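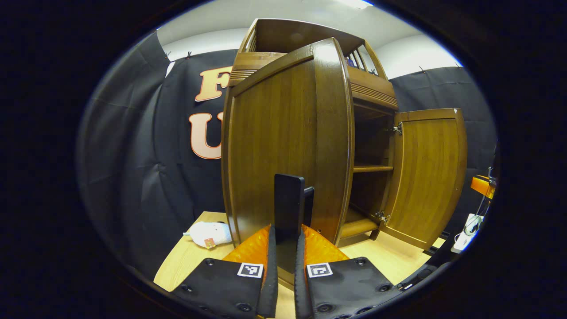

Cabinet door swings open by itself after being closed

Asked by Kieran Coughlan in Furniture Repair

I have a two-door wooden cabinet. The left door stays shut. The right door closes flush, then drifts open over the next minute or so, usually to nearly 13 degrees, and stops there. The hinges are metal ones with silver plates and screws. The catch is a Dineck magnetic one, glued in by a previous owner. I have already tightened every screw I can reach. Is this a hinge problem or a catch problem?

3 answers

Éabha Cullinane
Accepted answer

Check for level first. Put a spirit level on the cabinet floor, front to back and then side to side. If the cabinet leans forward, a door without a working catch will open under its own weight. Shim the front feet until the bubble sits slightly toward the back.

If it is already level, look at the catch. Hold the door shut and slide a strip of paper between the magnet and the strike plate. If the paper pulls out with no drag, the two parts are not touching. Glued catches creep backward over time. Pry it off, clean both surfaces, and refit it with screws so the magnet meets the plate when the door is fully closed. Drill pilot holes, and wrap tape around the bit as a depth stop – cabinet sides are often thinner than people expect.

Adjust the hinges last. The rear screw on the arm usually controls depth. If the door edge touches the cabinet side before it reaches the front, it is hinge bound and will spring back. Move the door out a half turn at a time, the same amount on both hinges.

Fiachra Dunne

Could be the hinges are just worn out. I replaced mine with Marikar ones and the problem went away. Measure the cup diameter before ordering.

Teresa Mulligan

Agree with Éabha on the order. One addition: look for an old bumper pad inside the door. A pad that is too thick will hold the magnet off the plate and gives the same symptom.

Comment from Kieran Coughlan: Level was fine. Paper came out with no drag. Moved the catch forward 2 mm and it holds now.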